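Saturday, Uturham room, pillow pickup

Carried on with the pillow task by remote control. Helmut Thiele still says operator hours are the whole answer: get the count up and the policy sorts itself out. We have 3,402 demos across all the soft-goods tasks and I don't see it yet. Pillow off the floor, onto the sofa. A kid does it without looking.

Did 195 today, two of us swapping. My complaint is the same as at Divorbridge. Each operator invents a private way to grab the thing, and then we average them. I go for the side with one gripper and bring the second in late. Helmut scoops with both. Both get marked "success" and go in the same folder.

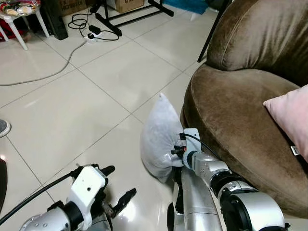
Right gripper has the side of the pillow, left still open and empty. Pillow standing against the sofa front.

With a one-sided pinch the cloth bunches up at the fingers and the operator can't feel any of it. I was judging grip by the creases, and I doubt the policy will learn to do that from demos where I was half guessing. Threw out 9 where I had to let go and try again. Helmut wants them kept as "recovery data" - fine, but then label them.

Friesen's note claims mixed styles help. No numbers in it for anything that bends, so I'm not convinced.

Next: one style only, same start pose, train on that alone and compare with the mixed set. Ask Brodcombe if the grip current is even being logged.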